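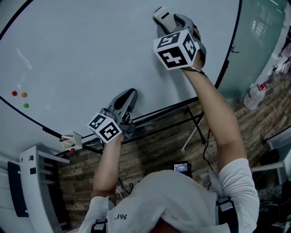 Qui sommes-nous ?

Nolby est né d'une conversation un peu trop longue autour d'un café, un mois de janvier, quand Aiman Pillai cherchait à comprendre pourquoi les petites usines de sa région apprenaient toujours les mauvaises nouvelles de la conjoncture avec six mois de retard. Il avait passé des années à lire des séries de prix à la production pour de grands donneurs d'ordre, et il trouvait dommage (nous aussi !) que ce travail ne profite presque jamais aux ateliers de vingt ou trente personnes.

Aujourd'hui, nous suivons les carnets de commandes, les stocks et les délais de livraison de 1 851 entreprises industrielles, qui veulent bien nous répondre chaque mois avec une patience dont nous les remercions encore. De ces réponses nous tirons notre lettre de conjoncture, Zelloda, lue par environ 2 920 abonnés - des dirigeants surtout, mais aussi des enseignants et quelques retraités très attentifs à nos coquilles.

Nous animons également les rencontres Tamihana, deux matinées par an où l'on parle coût de l'énergie, recrutement et trésorerie, et où la pause dure en général plus longtemps que prévu. Les comptes rendus sont en accès libre.

Une question, une envie de rejoindre le panel ? Écrivez-nous, nous lisons tout et nous répondons - parfois même assez vite.

Ce site utilise des cookies pour mesurer son audience. Accepter | Refuser

© Nolby - Contact - Mentions légales - Haut de page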